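The quiet page

Mar 18, 2023

Most people who keep a journal for a year will tell you the hard part is the first month. The women and men who meet in the hall behind the Selcombe church put it a little later. By June, they say, the newness has worn off, the notebook has moved from the kitchen table to a drawer, and the prayer list at the back has not been touched in weeks.

The Selcombe group has been writing together for 3 years. It started as a Lenten project, one page a day until Easter, and carried on after the season ended. There are no assignments now. Members bring whatever they have written, or nothing, and sit for an hour with tea and the heaters on. Reading aloud is optional and a fair few never do it.

What they write varies. One member copies out a psalm each morning and adds a line underneath about the day ahead. Another keeps a blog and treats it as a letter to her grown children, who live in Flirnell and read it on their lunch breaks. A retired farmer writes only about weather and his late wife, often in the same sentence.

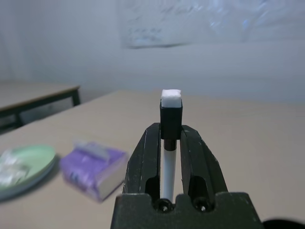

The blog writers have a different set of worries from the notebook writers. A post about a sick friend can be a request for prayer and also a breach of trust, and the group has spent whole evenings on where that line falls. Their working rule is to ask first, leave out the surname, and wait a day before posting. The writer from the Murthy Road end of town took down 2 posts last winter after a relative recognised herself. They are still on good terms.

Numbers don't come up much. One blog had nearly 4,000 visits after a post on grief was passed around the Mastadau parishes, and its author found the attention hard to write through. She went back to paper for 21 days, then posted a recipe for lemon slice.

Newcomers are told to keep it short. Five lines is enough, and so is a date and the name of someone you are thinking of. If you miss a week, start again on the next clean page and leave the gap alone.

The group meets in the evening, after the choir has finished with the hall. Bring a pen and a mug.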